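Robot club minutes, April 26, 2019

I'm taking notes this time because Melina did the last three and says her hand is falling off. If I got something wrong, tell me before I post these on the club page and I'll fix it.

**Who came:** Horacio Gaete (running things), Melina Zervas, Ertuğrul Özkan, Chrysoula Liapis, and me, Thanasis Katsaros. The two new ninth graders stopped by for the first half and ate most of the pretzels, so I think they'll be back!

**Last meeting's notes.** Read out loud, one fix. Chrysoula never said she would rewrite the whole homing routine, she said she would look at it. Horacio changed the wording and we all said fine.

**Arm update**

Ertuğrul went first. He's been running the sorting program on the Mandley arm after school, and he has 14 full practice runs logged now. The picking part is getting better, but he still doesn't like how the arm travels between picks. It swings over the table way too fast and then has to settle before it can look for the next piece (we lose a lot of time there, and in the Drerby Cup time is points). He wants to slow the swing down and start the search sooner. Melina thinks slowing down is the wrong fix and that we should just wait for a clean picture before the program decides anything.
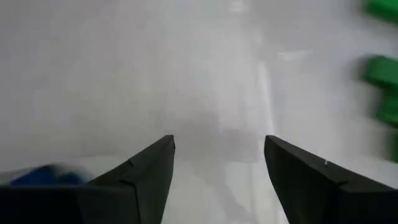
We went back and forth on that for a good while. The trouble is that the color check grabs whatever picture comes in first, even in the middle of a move, and a smeared piece can come out as two pieces or as none. Chrysoula asked if we could throw out the blurry ones automatically. Melina says yes, there's a way to score how sharp a picture is, and she already has some of it working on her laptop. I didn't follow all the math, sorry, ask her.

What we settled on: try both. Ertuğrul makes a slow version, Melina makes a wait-for-sharp version, and we run them on the same layout of pieces and compare times. Horacio wants the speed settings written down in the notebook this time, with the units. The arm config currently says 600 in one place and 495 in another and we couldn't agree which one it really uses. Ertuğrul will find out.

**Training pictures.** Chrysoula has 2793 saved from the wrist camera and has started sorting them into folders. It's slow going and she'd love some company. I said I'd take the folder that's all green pieces. She also asked that people please stop naming files "test" and "test new" and "test new REAL," which I'm pretty sure was aimed at me.

**Competition stuff**

- Drerby Cup is in June. Horacio sent in the sign-up form and we got the confirmation back.
- Permission slips are due to Horacio before the next meeting. Melina and I still owe ours.
- We need a team name. "Vondholm" got three votes and "Furtuna" spelled properly, Furtună, got two. Ertuğrul asked for a recount and lost that too. So we're Team Vondholm, and I love it.
- Shirts: tabled. We spent ten minutes on colors and got nowhere.

**Who's doing what**

- Ertuğrul: slow version of the swing, plus figure out the speed setting
- Melina: sharpness check
- Chrysoula: keep sorting pictures, write a file naming rule
- Me: green folder, post these minutes
- Horacio: ask about using the room later in the evening

Next meeting is same time, same room. Bring your laptop charger, because the one in the cabinet is dead.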